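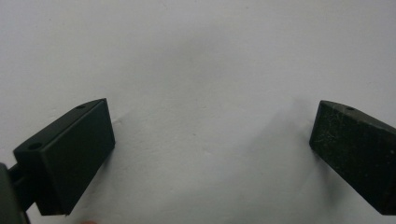 Duvia Publishes Its First Chore Report, and the Dishes Are Still Yours

Home robotics firm Duvia today released the results of 233 household and shop-floor chores attempted by machine, a document the company describes as encouraging and its own staff describe as long.

The report, out in March, covers 10 kinds of work, from folding hand towels to restocking a shelf of paint rollers. The gripper finished three of them well enough that the people watching stopped watching. Towels were one. Fitted sheets were attempted seven times and have been moved to next year's plan.

"Can a machine do the chores yet? It can do some of the chores, some of the time, in a kitchen where everybody has agreed to stand still," said Mélanie Friesen, who leads testing at Duvia. "I still wash my own pans. I would like that on the record before somebody asks me at a party."

All of the tests used a plain two-finger gripper with flat pads. Duvia says it looked at hands with more fingers and found that they dropped things in more interesting ways. Two fingers will pick up a mug, a sock or a box of screws. They are less happy with a wet plate, and they regard a single sheet of paper lying on a table as part of the table.

Shop-floor work went better than housework. At Leckie, a hardware wholesaler that opened one aisle to the trials, the machine sorted returned fittings into bins through most of a night shift. It was slower than the person who normally does the job, but it did not take the good stool. Leckie has asked for a second round of tests and has kept the stool.

The homes were harder. Chairs moved between visits. Cutlery drawers turned out to have a private logic. One test of clearing a breakfast table ended early when the machine put the butter away, correctly and in the fridge, before anyone had eaten.

The software that plans each grasp, Nuvlow, will be updated this summer to cope better with clear plastic and anything shiny. Duvia is also working with parts maker Nullside on softer pads for the fingers — the present ones hold a tin can firmly and a ripe tomato in much the same spirit.

Duvia is not taking orders for a household machine and has set no date for one. The full report, including the fitted sheets, is available on request.

Media contact: Duvia Press Office | © Duvia. All rights reserved. | Back to top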